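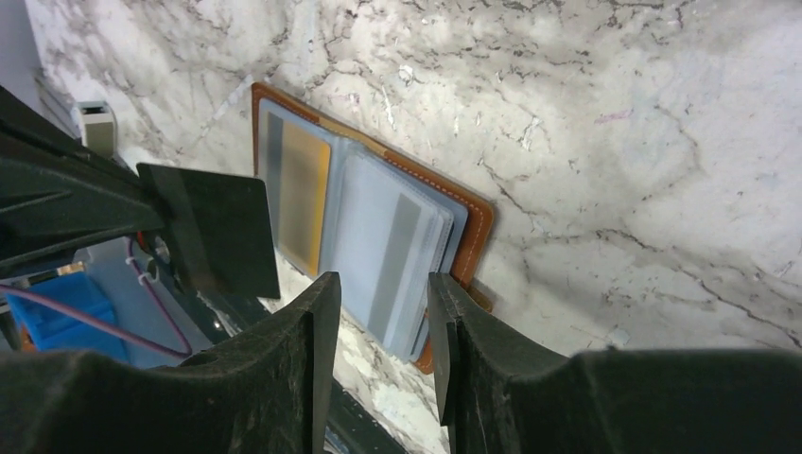 Sep 15, 2026
By Nevzat Toprak and Uwe Hollmann

4. What people carry, and how they look for it

4.1 Participants and procedure

The second part of our study concerns small personal goods which are used every day but seldom discussed: wallets, card holders and coin purses. We asked 394 adults living in Renham to complete a written questionnaire in March. All of them had bought at least one such item for their own use. From this group, 54 persons agreed to a longer interview, and these interviews form the main material of the present section. Each interview was held in the home of the participant or in a meeting room of the Moynihan library, according to the wish of the participant.

At the start of the interview we asked the person to place on the table the item which he or she carried on that day. We did not ask to see the content, although many participants opened the item without being asked. A typical case is a leather card holder with stitching along the border and a plastic pocket on the inner side (Figure 2). We then asked when the item was obtained, who had chosen it, and under what conditions it would be replaced.

Figure 2. An open card holder of brown leather, with light stitching along its margin.

4.2 Reasons for replacement

In the questionnaire, the most frequent reason for replacement was damage to the seam or to the fold. This agrees with earlier work on bags and belts. The interviews, however, give a less simple picture. Several participants described an item which had been damaged for years and was still in daily use. One woman had repaired the corner of her wallet twice with sewing thread of the wrong color, and she told us that she would be sorry to lose the repair. A retired bus driver kept two wallets, the old one for the house and the new one for the street, and he moved his cards between them every morning.

We propose to separate here the stated reason from the occasion. The stated reason is what the participant writes when a form offers a line for it. The occasion is the event after which the new item was really bought - a birthday, a journey, a change of employment. In 78 percent of the replacements reported in the interviews, an occasion could be identified, and it often had no relation to the condition of the old item. Participants who received the new item as a gift were the least certain about why the old one was no longer used.

4.3 The place of the item in the home

Most participants could name one fixed place where the item is kept when they are at home. The drawer near the entrance and the kitchen counter were named often. Those who shared the household with small children preferred a high shelf. When we asked what happens if the item is not in its place, the answers became longer and more lively than in any other part of the interview. People described the order in which they search: first the coat, then the bag, then the car, and then the coat again. This return to the first location was mentioned by participants of all age groups, and we did not expect it when we prepared the interview guide.

4.4 Limits

Our material comes from one town, and persons who pay mainly by telephone are probably too few in it. The shops Uto and Storeo, where part of the participants were recruited, both sell leather goods, so an interest in the material can be assumed. We also note that the interviews rely on memory, and the dates of purchase could be checked in few cases only.

Contact: Nevzat Toprak, corresponding author | © 2026 The authors | Back to top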